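Gripper tips, whiteboard cell (the Inskip bench)

Wipe the finger pads first thing, damp cloth, nothing stronger. Ink builds up and the pen starts to twist in the grip. Caps back on any pen not in use, they dry out quicker than you'd think.

Touch-off height – bring it down slow, stop at the first dot. Then back off 2 mm and save. Dont press, felt tips splay and the lines go fat.

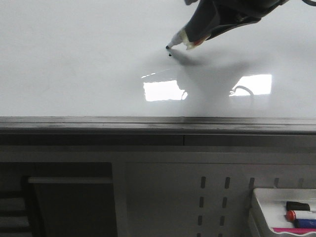
Redo the height every time you swap pens, even same make. Ours vary by over a milimetre. Cable wants enough slack for the far corner, check it Tuesday when you do the bolts.

Ledge gets dusty, hoover it. Old Grodex pads fit fine if you trim them.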